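玩具厨具与仿真食物

玩具厨具与仿真食物,口语里常叫“过家家玩具”“小厨房”“切切乐”(后者严格说来只指可以切开的那一类),是供儿童模仿做饭、摆桌、请客、洗碗、买菜等家务活动所用的一大类玩具的统称。它通常包括缩小或接近实物大小的锅、碗、盘、杯、滤盆、壶、刀叉勺,以及用塑料、木头、布料或其他材料做成的水果、蔬菜、面包、鸡蛋、调料瓶和各式点心。有时灶台、水槽、冰箱之类的大件也算在里面,不过收藏者和幼儿园老师多半习惯把大件另外归作“玩具厨房家具”,本条目主要谈小件,也就是那些可以一把抓起来、可以装进筐里、也最容易滚到沙发底下去的东西。

名称

中文里对这类玩具没有一个完全统一的叫法。南方一些地方说“办家家”“扮家家酒”,北方多说“过家家”,这些词本来指的是游戏,后来也顺带指游戏里用的东西。老一辈人记得的“过家家”,锅是瓦片,米是沙子,菜是院墙根下掐来的草叶子,小板凳翻过来就是灶台,真正花钱买来的东西很少。商店里成套出售以后,包装上才慢慢出现“仿真厨房”“小小厨师”“果蔬套装”一类的说法。本条目采用“玩具厨具”指器皿和工具,用“仿真食物”指做成食物模样的玩具,两者合在一起时简称“厨房玩具”。

“仿真”二字需要稍稍说明。它在这里的意思很宽松,只要大人和孩子一看就认得出是什么,就算仿真了。一根香蕉可以没有斑点,一颗草莓可以没有籽,橙子可以永远只有半个,大家都不觉得有什么不妥。做得过于逼真的食物模型,例如餐馆橱窗里陈列用的面条和炸虾,属于另一个行当,工艺和价钱都不同,一般也不拿给孩子玩。

历史

缩小的炊具和餐具在许多文化里都有,有的是陪葬的明器,有的是供品,有的是匠人显示手艺的小玩意儿,也有确实给孩子玩的。要把它们一一分清楚并不容易,一只小陶罐到底是谁的玩具还是谁的祭器,往往只能看它是从什么地方出来的。所以写玩具史的人谈到早期厨房玩具,口气大都比较谨慎。

较晚近的情形就清楚一些了。金属片冲压成形的小锅小壶曾经很流行,边缘卷过一道,提起来叮叮当当,掉漆的地方会生一点锈。之后搪瓷、铝和陶瓷的小餐具也都各有各的时候。塑料普及以后,厨房玩具的面貌变化最大:重量轻了,颜色多了,磕碰不怕了,价钱也降下来,一个普通家庭可以不太心疼地买上一整桶,丢掉几件也就丢掉了。今天在旧货摊上翻找,最常见到的仍是塑料制品,而且往往是好几套混在一起的,杯子是这一套的,碟子是那一套的,和真正的厨房倒也差不太多。

地方上的例子可以举Sistusby。镇上曾有一家小作坊Fellska,先做木勺、砧板一类的家用品,后来用剩下的边角料车出小碗和小锅,卖给来赶集的人家。作坊的木制小锅没有漆,只上一层油,用久了颜色会变深,当地人管它叫“蜂蜜锅”。Fellska停业后,模板和一部分样品归了Vilja Rantala,她整理的厨房玩具收藏现在共有1,113件,其中158件是木制的,其余绝大部分是塑料,另有少量布制和金属制品。她的编目方法比较特别,不按年代,也不按厂家,按的是“在饭桌上会出现在什么地方”,于是同一位置上会并排放着好几代人的盐瓶。

种类

器皿类。盘、碗、杯是一切厨房玩具的底子。盘子通常做得最简单,一张圆片加上一道浅浅的边就够了,孩子拿它盛任何东西,也拿它当盖子、方向盘和帽子。碗比盘子更受小一点的孩子喜欢,因为东西放进去不容易掉出来,拿起来摇一摇还有响动。杯子多半带一只小把手,把手的孔有时很小,大人的指头是伸不进去的,孩子的却刚刚好,这一点在设计上看似不起眼,却常常决定一只杯子会不会被反复拿出来用。

炊具类。锅、壶、平底锅、滤盆和蒸笼属于这一类。滤盆(又叫沥水篮、漏盆)在玩具里的地位比它在真厨房里还要高一些,理由大概人人都想得到:它有许多孔,可以漏水,可以漏沙,可以透过孔去看人,也可以扣在头上。孔的排列有整齐成行的,也有绕着中心一圈一圈散开的,盆底若是平的,可以稳稳地立着,盆底若是带弧度的,放在水盆里会漂,洗澡的时候很受欢迎。

工具类。铲子、勺子、夹子、擀面杖、玩具刀等都在此列。玩具刀的刃一般又厚又钝,只能用来分开事先切好的仿真食物。夹子对手指的力气有一定要求,年纪小的孩子往往先用双手去合它,过一阵子才改用一只手。

仿真果蔬。这是数量最多、也最招人喜欢的一类。香蕉有单根的,也有整串的,整串的拿在手里像一只小手套;草莓个头小,颜色鲜艳,最容易丢;柑橘类常常直接做成剖开的一半或者一片,把一瓣一瓣的果肉露出来,免得和别的橙色圆球弄混。番茄、胡萝卜、玉米和茄子也是常客,绿叶菜则相对少见,大概因为叶子做薄了容易破,做厚了又不太像。

包装食品与调料。牛奶盒、罐头、饼干盒、番茄酱瓶和芥末瓶都属于这一类。它们和果蔬不同,光有形状不够,还得有一张标签,所以这类玩具多少都带着一点超市货架的样子,有的照着常见商品的样式画,有的干脆自己编一个牌子。Holloway系列的早期调料瓶就只印一个大大的字母和一枚水果,颜色倒是毫不含糊,红的一定是番茄,黄的一定是芥末。标签是最先坏的部分,泡了水会起皱,撕掉一角以后往往会被整张撕光。

点心与主食。面包片、披萨、煎蛋、蛋糕和饺子都有人做。各地的品种差别在这一类里最看得出来,同样一套“早餐”,有的里面是吐司和煎蛋,有的是包子和油条。

材料

塑料制品大致可以分为硬质和软质两种。硬质的一般用注塑方法成形,盘、碗、杯、滤盆多属此类,表面光滑,拿肥皂水一洗就干净;软质的常用来做可以捏的水果和瓶子,手感讨喜,可是容易沾灰,时间长了有时发黏。还有一种吹塑的空心水果,很轻,壁很薄,捏瘪以后会留下一道白印,想把它复原,可以泡在温水里慢慢按回去,不过那道白印多半是去不掉的。

木制品重一些,声音也好听些。木制水果常常分成两半或几段,中间用磁铁或粘扣连着,“切”的时候会有很干脆的一声。磁铁若是松动,就应当立刻停用并妥善收走,不要想着粘一粘接着玩。木制品不宜长时间泡水,擦洗以后最好立着晾。

布制品以毛毡和棉布为主,多为手工缝制,家里有人会针线的话,往往能做出商店里买不到的东西,例如一盘自家口味的炒饭,或者外婆家才有的那种饼。布制食物适合婴儿,缺点是吸口水,需要勤洗。

金属制品以不锈钢小锅小碗为常见,耐用,可以真的拿来装水和面粉。它的麻烦主要在声音上,住楼房的家庭不妨在下面垫一块毯子。

颜色

厨房玩具的颜色有两套规矩并行。食物的颜色大体跟着实物走,香蕉黄,草莓红,橙子橙,这样孩子才认得出来,家长问“苹果在哪儿”的时候也才有一个确定的答案。器皿的颜色就自由得多,粉紫、薄荷绿、深蓝、青绿都很常见,一套里面往往每件一个颜色,好让孩子分清哪只杯子是客人的,哪只碗是自己的。

Skultix曾经印过一本薄薄的配色手册,主张器皿应当比食物浅,“让草莓在碗里也看得见”。这条主张后来并没有被广泛采用,深色的碗照样有人做,红草莓放在深色的碗里其实也十分显眼。Rantala的意见是浅色容易显旧,深色容易显灰,两样都免不了要洗,所以挑孩子自己喜欢的就好。

玩法

厨房玩具的玩法没有说明书,或者说有说明书也没有人看。最小的孩子从装和倒开始,把草莓放进碗里,倒出来,再放进去,可以这样过掉一个上午。大人在旁边看着或许觉得单调,孩子却乐在其中,而且每放一次都要抬头看一看大人是不是也在看。

再大一点,便有了“煮”和“端”。锅在地毯上坐一会儿,菜就算熟了,盛在盘子里送到每个人手上,收到的人必须吃,而且必须说好吃。吃得太快会被认为是敷衍,有的孩子还会要求吹一吹,说很烫。这个阶段的菜单极其自由,香蕉浇番茄酱、草莓煮鸡蛋都是体面的正餐,客人最好不要追问做法。

三四岁往后,角色和规矩渐渐多起来,有厨师,有顾客,有送餐的人,要排队,要给钱,钱可以是纽扣,也可以是树叶。菜会卖完,店会打烊,第二天是不是还开门要看老板的心情。几个孩子一起玩的时候,争执大多发生在谁当厨师上,解决的办法各家不同,轮流是最常见的一种,用一只小闹钟来换班也很管用。

年纪再大些的孩子会开始写菜单、定价钱、画招牌,玩具本身用得少了,更多的时间花在布置上。这时候若把厨房玩具收起来,有的孩子一点也不在意,有的孩子却会在某个下雨天忽然又要找出来,所以不妨留一小盒。

分类与认物的游戏也常用到这些东西,例如“把能吃的放一边,把不能吃的放一边”,或者“给每样水果找一个家”。分法没有唯一的答案。番茄酱瓶究竟算能吃的还是不能吃的,孩子们的看法就很不一致,有的说里面的能吃,瓶子不能吃,有的说瓶子也要放进冰箱,所以和水果一起。听他们讲理由比看他们分得对不对要有意思得多。

挑选

为三岁以下的孩子挑选时,首先看大小。小颗的果子、能拧下来的瓶盖、会脱落的叶子和果蒂都需要留意,凡是能整个放进嘴里的,都应当先收着。其次看边缘,用指腹沿着碗口和盘沿摸一圈,有毛边的可以请店家换,也可以不买。再次看气味,新拆开的塑料玩具若有刺鼻的味道,通风以后仍不散,就不要给孩子用了。

件数不必贪多。市面上有号称100件一套的大桶装,打开来很有气势,可是其中常有许多重复的小片和纸卡,真正会被反复玩到的,还是几只碗、几样水果和一两件带把手的东西。先买一小套,再看孩子缺什么慢慢添,花费不大,孩子对每一件也更有感情。把家里退役的真厨具洗净了拿来用也很好,旧的量杯、木勺、小号滤盆,孩子往往比对玩具更喜欢,大概是因为见过大人用它们。

大小是否成比例,成人比较在意,孩子通常不管。草莓可以和橙子一般大,番茄酱瓶可以比锅还高,游戏照样进行得下去。不同系列混着用也没有什么问题,Holloway的盘子配别家的杯子,用惯了就成了一套。

清洗与消毒

硬质塑料件可以用温水加少许洗洁精清洗,滤盆的孔里容易积东西,用旧牙刷从背面刷一刷。空心水果若有小孔,洗的时候尽量让孔朝上,不要整个按进水里,进了水就甩一甩,放在通风处多晾些时候。贴有纸标签的瓶子用湿布擦就行。布制品装进洗衣袋,用轻柔的程序洗,晾透再收。木制品拧干了布擦,擦完晾干。

清洗本身也可以是游戏的一部分。在浴室地上放一盆水,给孩子一块海绵,让他把碗盘一件一件洗过去,洗得未必很干净,水一定洒得很多,可是收拾这件事在他看来就成了玩的最后一节,不再是玩完以后的麻烦。托儿机构多把清洗安排在每周固定的一天,Sistusby的游戏室放在星期三傍晚,洗好的东西倒扣在毛巾上过夜。

收纳

收纳的方法大致有两派。一派主张全部倒进一只大筐,省事,孩子自己也能做,缺点是找东西要从头翻到底,小件永远沉在最下面。另一派主张分开放,碗归碗,果归果,筐上贴图,整齐好看,缺点是维持起来需要耐心,客人来过一回就乱了。折中的办法是分两只,一只放器皿,一只放食物,再拿一只带盖的小盒专装容易丢的小件。

碗和盘可以套叠,套叠时大的在下,小的在上,杯子的把手错开一点就不会卡住。滤盆本身就是一只不错的容器,把水果装在里面,一端就走,省下一只筐。瓶子横放比竖放占地方,但不容易倒,放在浅抽屉里横着最合适。

收玩具的时候,给孩子一句具体的话比一句笼统的话有用得多。“把草莓放进碗里”他听得懂,也做得到,“把这里收拾好”就太大了,他站在中间不知道从哪一件开始。做完一句再说下一句,中间可以歇一歇。

缺件与修补

厨房玩具很少有完整地传下来的。Rantala的登记本上专有一栏写“缺”,而她认为这一栏是全本里最有人情味的部分:缺的总是最受喜爱的那一件,被带去外婆家,被塞进大衣口袋,被埋在沙坑里等它发芽。旧货摊上的套装如果一件不少,她反而要多看两眼,想知道为什么没有人玩过。

破损的硬塑料件一般不建议粘补,裂口会割手,胶也未必适合入口。木制件的小缺口可以用细砂纸磨圆。布制件拆线重缝即可,里面的填充物若已结块,索性换新的。标签掉了的调料瓶,请孩子自己画一张贴上去,常常比原来的更好认。

相关条目

过家家;玩具屋;食物模型;沥水篮;角色扮演游戏;Fellska(作坊)

附图与补记

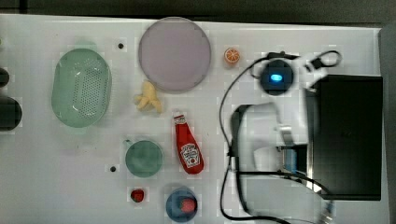 Sistusby,十二月

白色桌面上的这一组,器皿和食物正好各占一些,颜色也照着前文说的两套规矩:香蕉是浅黄的,草莓是红的,那片玩具橙子露着一瓣一瓣鲜橙色的果肉,器皿则各有各的颜色,粉紫色的大圆盘旁边尽可以有薄荷绿的椭圆形滤盆。滤盆是塑料的,孔小而成行,属于“种类”一节里整齐排列的那一种。番茄酱瓶横躺着,瓶身下部贴着亨氏风格的白底红字标签,上面还有一枚小番茄,正可以与讲包装食品的那一段对照着看。

关于深色碗的那一段,编写时有人来信问,红草莓放在深蓝的碗里是不是真的看得清。图中深蓝色圆碗里就有一颗,偏在碗的右侧,青绿色杯子下方的桌面上另有一颗,读者不妨把两颗比一比,各自判断。编者倾向于认为碗里的那颗并不吃亏,不过Skultix手册的主张在别的颜色搭配上或许仍有道理,例如浅黄的香蕉放进浅黄的盘子,就确实要找一找了。

本条目的“收纳”一节较上一稿增补了横放瓶子的说法,“清洗”一节增补了旧牙刷。滤盆的叫法各地出入很大,目前正文以“滤盆”为主,兼收“沥水篮”和“漏盆”,若读者家乡还有别的说法,欢迎写信告知,最好顺便说明是大人做饭时这样叫,还是只有孩子玩的时候这样叫。来信请寄编目室,由Vilja Rantala汇总,下一稿会在“名称”一节里一并补入。

联系编目室 | 版权所有 © Sistusby玩具条目编写组 | 返回顶部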